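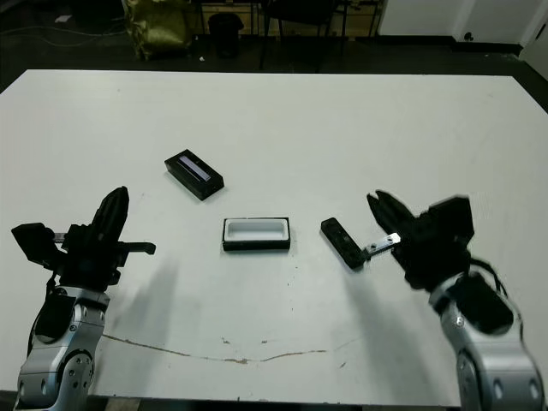
4. What the home build can and cannot show

4.1 The claim under test

The Keston build notes say that two people with hand tools can put together a pair of arms in a shared workshop, teach them a tabletop task by demonstration, and end up with something that "works reliably on everyday objects". We took the notes at their word and followed them at the Mellemholm workshop, where three of us already rent bench space. This section reports what came of it. We are less sure than the authors of the notes that the word "reliably" has been earned, and some of our reasons apply to our own results as much as to theirs.

Min and Wang did the assembly. Choo, who had not read the notes, was asked to follow the wiring pages cold and write down each point at which he had to guess. Ra ran the trials, and Ryu scored them from the recordings without being told which version of the trained controller was in use.

4.2 The table

Most reports of home builds give the table a single line. We think it deserves more. Ours is a large white top which was in the workshop before the project began, and it is scuffed and specked, with a thin brownish line running across the lower part, on the side nearer the arms (Figure 2). Whether the line is a crack or a stain we never settled. A fingertip drawn along it could feel nothing, though Wang disagrees.

The line matters for a dull reason. A controller trained from camera pictures will use whatever in the picture helps it, and a fixed mark on the table is a very good ruler. When Ra moved the arm bases and the camera together along the table by the width of a hand, so that the view of the arms was unchanged but the line and the scuffs were not where they had been, the success rate fell sharply. The same move made over a plain sheet of card, with the controller retrained from scratch on card, did far less harm. We can't rule out that the retrained controller was simply better. We did not have the evenings to train several of each and compare, which is what the question calls for.

Shadows are a second dull reason. Under the workshop lights each arm throws a soft grey shadow across the white top, and the shadows move with the arms. A person hardly notices. A controller may well be reading the gap between a finger and its own shadow as a measure of height, and if so it is learning the ceiling lights along with the task. Choo switched off one row of lights late in the project to see what would happen. Both arms slowed near the table and closed early. He repeated this on a different evening with the same outcome, but the test was not planned and we give it as a remark only.

4.3 The objects

The objects are all black: a rectangular box with a pale window let into its top face, a tray with a white inside, and a narrow flat piece with faint markings on its upper side. The task is for one arm to steady the tray while the other brings the narrow piece to it and sets it down inside. The windowed box takes no part. It was put in as a distraction, and its place was changed between trials.

Black objects on a white table are about as kind a test as one could devise. The notes use the same pairing in every example, and nowhere say so. We kept it, because the aim was to follow the notes, but no reader should carry our figures over to a cluttered kitchen worktop. Min tried a short run with a white mug and the arms did not approach it at all – fair enough, as they had never been shown one.

The white inside of the tray caused a problem we had not expected. From the head camera it is close in tone to the table, and in several failures the arm let go of the narrow piece on bare table just beside the rim. We scored these as failures. The Keston scoring sheet has a box for "placed, minor offset", into which they could have gone, and with them counted as successes our results would look a good deal more like the published ones.

4.4 Hardware as built

Each arm is made of silver-grey metal links with black covers at the joints, and carries a black parallel gripper. The rows of bolt holes in the links are handy for moving brackets, and they are also the reason no two builds are likely to be alike. The notes give no hole numbers for the wrist bracket. Choo guessed, and guessed differently from Min, so that for the first part of the project the two grippers did not close in the same plane. We found this out by laying a steel rule across both.

The fingers differ too. The right gripper has a small metal plate on its lower finger, which Wang added so that it could get under flat things. It helps. It also means that what we tested is no longer the design in the notes, and we would ask anyone quoting our results to say so. We suspect that most successful home builds contain a change of this sort which never gets written up.

Cables were the largest single source of stoppages. They run outside the links, with a loop left over the right arm's upper joint for slack. Too little slack and the joint pulls up short; too much and the loop catches. The notes offer a photograph and the advice to "leave enough". We offer no better rule, having changed the loops so often that we could not say which length was in use for which trial.

4.5 Trials and scoring

We ran 424 trials over seven evenings in February. Of these, 47 were stopped by hand, mostly for a caught cable. The question of what to do with a stopped trial is not a small one. If they are dropped, the build is being judged only on the occasions when it was fit to be judged. If they are kept as failures, the controller is blamed for the wiring. The Keston notes do not mention stopped trials at all, which leaves a reader to suppose either that there were none or that they were dropped. We wrote to ask and have had no reply. All results in Section 5 are given both ways.

Ryu's scoring without knowledge of the controller version was worth the trouble. Ra had also kept a tally at the bench, knowing the version each time, and where the two disagree Ra's tally nearly always favours the newer one. Ra is a careful worker. We take the disagreement as a sign of how little to trust a bench tally kept by the person who did the training, in our case or in anyone's.

4.6 Comparison with Ernmont

The group at Ernmont built from the same notes and report better results than ours. We visited for an afternoon. Their table is new, their lights are fixed, and the objects are set out against tape marks before each trial. None of this is improper, and their write-up mentions the tape. But a controller that meets the same layout each time may be doing little more than playing back a movement, and from success rates alone there is no telling that apart from anything cleverer. The simple check is to move the objects after the arm has started. We asked to try it on their bench – they agreed at once, to their credit – and the arm closed on the place where the narrow piece had been.

Ours did the same on the first evening. By the last it would sometimes follow the piece if it was moved slowly and not far. We have no explanation for the change that we would be willing to defend, and the trials in question are listed separately in the appendix.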